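October, Clandham bench notes, glass wiping, 14:10

Panel 9 back on the white top after lunch. Mavis Zamora wants the greenish glass done upright, on the grounds that windows are upright. Hard to fault. Flat was easier, though, and I had grown fond of flat.

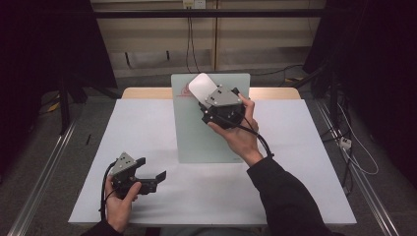 White pad on the face of the glass, panel standing near the far edge.

Plan is five passes, top to bottom, then a look under the lamp for smears. Keep off the red logo until we know what it's printed with – Iyengar sheet 2072 says "permanent", and so did the last one.

To do: more cloths, and find out who has the good lamp.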